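How I patch and touch up a scuffed wall (without repainting the whole room)

We moved into our unit in May and I reckon I'd put my foot through the skirting, a couch arm through the plaster and a picture hook through my own patience before the first week was out. So I've done a fair bit of this now! I'm no tradie, but my patches have held up and you have to squint to find most of them.

What I use: a tub of Brodidix lightweight filler, a flexible filling knife (mine's a Cosik, the cheap one), sandpaper in 183's and a finer sheet... sorry, I mean 180 and 240, 183 is our unit number and I've got it on the brain. Also sugar soap, a damp cloth, a mini roller and whatever leftover paint you can dig out of the garage.

Wash first. I skipped this for years. Half the marks you think need paint will come off with sugar soap and a soft sponge, especially in the hallway where everyone drags a hand along. Start at the bottom and work up so you don't get runs, then wipe it over with clean water and leave it to dry while you have a cuppa.

For nail holes, scrape off any raised bits around the edge, press the filler in with your knife and pull it flat in one go. Leave it a touch proud, it sinks as it dries. If the hole's deeper than your fingernail do it in 2 goes and let the first lot go hard overnight.

Sanding is the boring bit. Go lightly, in circles, and run your palm over it with your eyes shut (sounds daft, works a treat). Then spot prime the filler or it'll drink the paint and flash dull.

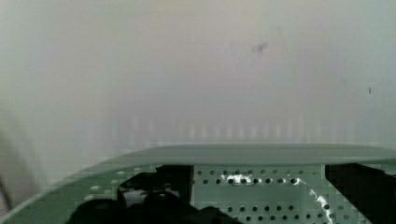
Colour matching is where I came unstuck last time. My neighbour Rūta Pētersons told me to take a chip to the paint counter, a piece the size of a twenty cent coin, cut from behind a power point cover (power off at the board first, please). I'd been trying to pick off-whites from a brochure like a goose. Get the sheen right too, low sheen over matt sticks out a mile.

Roll it on thin, feather out past the patch with an almost dry roller, and do a second coat once the first is properly dry. Don't judge it until tomorrow.

Next up I'll do cornice cracks, which are a whole other headache.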